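Gasport Adult Learning Program
Progress report to the Verley Fund
November 2024

Summary

The evening reading and writing classes are running at both sites. Enrollment is ahead of the figure in our application, attendance at the Nedelcu Street site is behind it, and spending is within budget. We are asking for one change to the grant terms, set out under Requests.

Enrollment and attendance

Since the grant began, 234 adults have signed up for at least one course. Most are in the two beginner levels. The intermediate level filled slowly and we merged two groups into one in September.

Attendance at the Gasport site has been steady. At Nedelcu Street it dropped when the bus company moved the last evening departure forward, and several learners now have to leave before class ends. Imelda Evangelista, the site lead, has shifted the start time by half an hour. Attendance has improved on two of the four class nights – the other two are still short.

Teaching

Four tutors are in place. Jucélia Medeiros joined us for the beginner groups and has rewritten the first unit around forms people bring in: rental agreements, school letters, pay stubs. The old unit started with the alphabet and many learners already knew it. Tutors report fewer dropouts in the opening weeks, but we do not have a full term of records yet.

Spelling remains the weakest area in the mid-course check. Oana Pîrvu is testing a short daily exercise with one group and will share the results with the other tutors before the spring term. 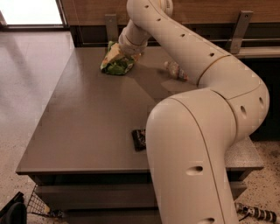 Lending shelf

Learners borrowed 683 books over the period. Short novels and cookbooks go out most. We have lost a few titles and replaced them from the materials line. The audio players have been less popular than we hoped, and we do not plan to buy more.

Spending

Tutor pay is on budget. Printing is over, mainly from the new first unit, and travel is under by a similar amount. The full statement from Moushumi Pathirana is attached.

Requests

We would like to move the unspent travel money to printing for the rest of the grant year. We also ask to push the learner survey back by 3 weeks so that it does not fall during the winter break.

Next period

Placement interviews for the spring term come first. After that we will settle the Nedelcu Street timetable and order workbooks for the intermediate group.

Raluca Husar
Program Manager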